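3 Ullance 示教套件的试用

3.1 为什么选它

柔性物体的操作数据一直难攒。刚性物体可以建模，可以在仿真里翻来覆去地抓，布料却很不听话：一条被角的褶子朝哪边倒，跟上一秒的手势有关，也跟底下垫着什么有关。我们之前用遥操作双臂采过一批叠衣数据，操作员累，速度慢，一个上午下来能用的片段少得可怜。所以当 Zinholm 把 Ullance 套件寄来试用时，组里是真的兴奋，拆箱当天就有人戴着头戴单元去收拾储物柜了。

Ullance 的思路很直接：人照常干家务，头戴单元从第一人称视角记录双手和操作对象，配套软件离线恢复手部姿态，再映射到目标机器人的末端执行器上。手上什么都不用戴。这一点对布料任务格外要紧，数据手套会改变指尖的触感，捏布、捻布、把一个角塞进缝里这些细活儿，隔着一层东西做出来就变了样。我们试过别家带手套的方案，受试者普遍会不自觉地加大捏合力度，回放时手指绷得很直，学出来的策略也跟着发僵。

套件由头戴单元、供电模块、标定板和一份离线处理软件组成。头戴单元戴久了前额会有压感，换用自带的软衬垫之后好了不少。说明书写得相当清楚，标定那一章尤其好，图文对得上，步骤没有跳跃，新来的同学照着做一遍就过了。我们很少在评测里夸说明书，这份值得夸。

3.2 试用安排

试用地点是 Hircombe 的住宅，我们没有搭建样板间，房间保持住户平时的样子，床品、窗帘、家具一律照旧。这样做的代价是光照不可控，窗边的明暗差别很大，好处是数据里的杂乱是真的杂乱。首次采集在2025年1月29日进行，此前的十二月我们只做过台面上的小规模预试，任务限于叠毛巾和卷袜子，结果未计入本文。

正式采集共录得40段卧室整理任务，每段从参与者走到床边开始，到参与者口头示意完成为止。任务指令刻意写得宽松，只说“把床和床边收拾一下”，不规定先后，也不规定手法。我们担心指令写细了，大家会像做广播操一样整齐划一，那就失去了采集自然示教的意义。事后看片段，同一件事果然有好几种做法：有人拎起枕头抖一抖再放回去，有人只沿着枕套边缘一点点拽平，有人习惯先理窗帘再管床铺。这种多样性正是我们想要的！

对照基线用的是组内的 Baird 双臂平台，由熟练操作员遥操作完成同类任务。需要说明的是，Baird 的夹爪只有平行开合一个自由度，很多人手能做的捻、拢、抚平，它只能近似。因此下文的比较侧重于示教数据本身的可用性，不拿两者的完成质量直接对比。

3.3 手部恢复与遮挡

评价一套第一人称采集设备，我们最关心遮挡。做布料任务时，手指经常有一部分埋在织物后面或者下面，剩下的几根指头又挤在一起，常规的关键点检测到这里就开始乱跳。Ullance 的软件在这方面的表现出乎我们意料。它会根据前后帧推断被遮住的手指，并为每个关节附上一个置信度，置信度低的时段在时间轴上标成浅色，人工复核时一眼就能找到。全部片段中，有11段需要人工修正手部轨迹，修正大多集中在手伸到织物背面的那一小会儿，改起来也不费劲，拖动几个关键帧，软件会把中间补顺。

另一处让人高兴的是对花色的容忍度。印花床品历来是分割算法的噩梦，大块的花形和枝叶边界很容易被当成物体边界。我们原本打算换一套素色床品以防万一，最后决定不换，就用现成的。软件把枕头和床罩分得相当干净，偶尔会在枕套花纹与阴影交界的地方咬掉一小块，下一帧通常又找了回来。素色的厚窗帘反倒略难一些，竖褶一多，它会把一道深褶误认为两块布的接缝。我们把这个情况反馈给了 Zinholm，对方很快发来一个可调的平滑参数，调高之后误认明显减少，代价是窗帘下端收拢处的轮廓会变得圆钝。

图2给出卧室整理任务中的两个瞬间，涉及两类很不一样的柔性对象：垂挂的窗帘布和带填充物的枕头。前者几乎没有自身刚度，手一松就散；后者有体积，会回弹，外面又套着一层能独立滑动的布。两类对象都需要双手配合，而双手的分工又各不相同，我们认为这是检验示教数据是否“够细”的好材料。
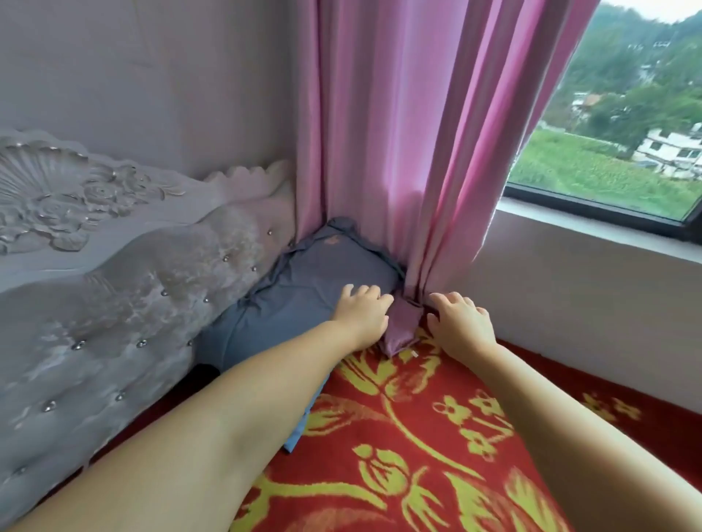
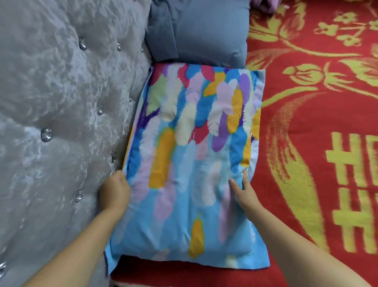

图2 卧室整理任务中的双手操作。第一幅为双手拢住粉色窗帘的下端，第二幅为双手整理羽毛印花枕套。

处理窗帘的那一幅里，布料在两手之间被收成窄窄一束，手指弯曲的程度和布束的走向都是后续映射要用到的量。枕头那一幅中两手姿态不对称，左手捏着枕套边缘，右手张开平按在枕面上。遥操作时，这类“一手固定、一手施力”的配合最难做自然，操作员往往顾了这只忘了那只。人直接用手做，想都不用想。

3.4 向机器人的映射

软件自带的映射模块支持平行夹爪和多指手两种末端。平行夹爪的映射比较保守，它取拇指与其余手指之间的主要对合方向作为夹持方向，平按之类的动作则转换为夹爪闭合后的侧向推压。这个处理谈不上漂亮，可是很实用，Baird 平台直接就能跑。我们用映射后的轨迹训练了一个模仿策略，在枕头整理上已经能看到像样的动作：先靠近边缘，夹住，再向外带。窗帘任务还差得远，策略经常夹得太浅，布从指间滑走。我们怀疑问题出在深度估计上，布料边缘的深度在窗边强光下抖动较大，下一轮打算单独做一组遮光条件的对照。

处理速度也值得记一笔。在组里一台普通工作站上，一段任务从导入到导出轨迹，耗时稍长于片段本身，挂在后台就行，不影响做别的事。导出格式是开放的，字段命名规矩，我们写的读取脚本很短就够用了。缺点也有：批量导入时若有一段标定文件缺失，整个队列会停下来等人确认，晚上挂机跑的话第二天早上才会发现它卡在开头。希望后续版本能跳过去接着跑。

总的印象是，这套东西把家务示教的门槛拉低了一大截。以前组里讨论“要不要采布料数据”，总有人先叹气，现在大家争着报名戴头戴单元。我们已经向 Zinholm 预订了第二套，准备扩展到厨房和衣柜。

3.5 讨论中的不同意见

Morven Shearer 读过本节初稿后提出，我们对 Ullance 的评价可能过于依赖一处住宅，房间的朝向、床的高度、参与者站立的位置都相近，头戴单元的视角自然也相近，软件在别的户型里是否同样稳当，现有数据回答不了。她还认为，人工修正的工作量不该只报段数，应当报修正所花的时间，并且由没有参与采集的人来做，否则复核者凭记忆就能猜出手指在哪儿，修正显得比实际容易。至于映射，她的看法比我们乐观：夹持偏浅在她看来多半可以靠在训练时加入少量力反馈数据来缓解，未必要先解决深度抖动。

前两条意见我们完全接受。下一轮采集将增加3处布局不同的住宅，复核工作交由采集组以外的同学承担，并逐段记录用时。力反馈的建议我们也很感兴趣，Baird 的腕部本来就装有力传感器，只是此前一直没有把信号同步进训练集，接口改动不大，已列入近期计划。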